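Home | Guides | Kitchen | Laundry | Desk & Hallway | Spare Parts | Contact

We use cookies to remember your language and the guides you have opened. Accept all | Settings

Vitow Sorting Basket System
Section 5: Setting up your baskets

By now you should have the shelf unit standing, leveled and fixed to the wall (Section 4). Well done, that was the heavy part! What follows is the bit most people look forward to: deciding what goes where, getting the baskets ready, and watching a messy drawer turn into something you can find your scissors in.

Set aside 40 minutes for this section. You can do it alone, but it goes faster with a second person sorting while you label.

What you need

Your baskets, in whatever colors you ordered
The label cards from the paper envelope
A soft pencil (ink is fine once you're sure)
A damp cloth and a dry cloth
Some floor or table space

5.1 Preparing the baskets

1. Pull the baskets apart one at a time. If two are stuck together, hold the lower one by its long sides and wiggle the upper one gently from corner to corner.

CAUTION: Do not pry baskets apart with a screwdriver or knife. The walls are thin and the slots can crack.

2. Run a finger along each rim and feel for any rough spots left from molding. A rough spot can be smoothed with a nail file in a few strokes.

3. Wipe each basket inside and out with the damp cloth, then the dry one. Pay attention to the slots, where packing dust likes to hide.

4. Set the baskets on a flat surface and press lightly on each corner. A basket that rocks may have been squeezed in shipping. Leave it overnight with a couple of heavy books inside and check again in the morning.

5.2 Choosing what goes in

Shallow baskets are wonderful for small, light things that you reach for often: envelopes, seed packets, charging cables, gift tags, tea towels, napkins, spare batteries still in their package. Because the sides are low, you can see what you have without digging. That alone changes how a hallway works in the morning!

1. Empty one drawer or one shelf completely. Only one! It's tempting to pull out the whole room at once, and then dinner time comes and the floor is still covered.

2. Make piles by use. Things for mailing a package belong together, even if one is tape and another is a pen. Things that merely look alike don't need to share a basket.

3. Put each pile into a basket and see how it fits. If anything stands up above the rim, move it to a deeper basket or give it a basket of its own.

4. Lift the basket with both hands. If you can't do this easily, split the contents.

NOTE: The load limit for one shallow basket on the shelf rails is 5 pounds. Glass jars get there faster than you'd think.

CAUTION: The slots let air through, and they let small things through as well. Pins, loose screws and beads should go in a closed box or a jar first.

5.3 Picking a color for each job

There's no rule here, so have fun with it. Bright colors earn their place wherever something needs attention: mail to answer, library books to return, mending, permission slips. Quieter colors suit things that just live on the shelf. We like orange for the "deal with this soon" basket, since it's hard to walk past.

Once you've chosen, stay with the choice for a few weeks. Everyone in the house learns the colors quickly – children often faster than the adults – and changing them around in the first month undoes that.

5.4 Labeling

1. Write one or two words on a card. Broad words last longer: "Mail" will still be right next year, and "Phone bill March" won't.

2. Slide the card into the clip and push the clip over the rim on the short side.

3. Put the basket on its rails and step back to the doorway. If you can't read the card from there, write it bigger.

The envelope holds 16 cards, enough for a full unit with a few left over for second thoughts.

5.5 Emptying and resetting a basket

Do this once every 14 days for busy baskets. It takes a minute or two and keeps them from turning back into junk drawers.

1. Slide the basket off its rails and carry it level to a table.

2. Lift out the bigger items by hand.

3. Tilt the basket over the table until everything loose slides toward one end.

4. Check the far corners before you put anything back. Flat, light things such as cards and paper slips tend to stay behind, pressed against the wall.

5. Shake out any crumbs or dust through the slots, then refill. 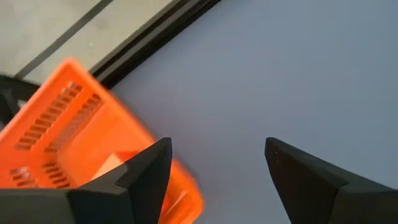 Araba Ankrah: I'd add a step to 5.5. Keep a small trash bag next to you while the basket is tipped. Half of what was in my mail basket was old receipts, and before I started doing this I just put them all back in again! Also, a dry paintbrush is great for the slots. The cloth never quite gets in there.

We've tried the paintbrush and love it. A 1-inch brush with soft bristles does the job nicely.

5.6 Washing

1. Remove the label card and clip.

2. Wash the basket in warm water with a little dish soap. Use a soft brush for the slots.

3. Rinse, shake, and stand the basket on its short end to drain.

4. Let it dry fully before you put paper or fabric back inside.

CAUTION: Do not put baskets in the dishwasher or leave them on a radiator. Heat can warp the rim so that it no longer sits on the rails.

NOTE: Strong colors can fade in direct sun. If your shelf stands by a window, swap the upper and lower baskets now and then.

When every basket is on its rails, go on to Section 6, Adding a second unit. If you have only one unit, skip to Section 7 for the hooks and the door rack.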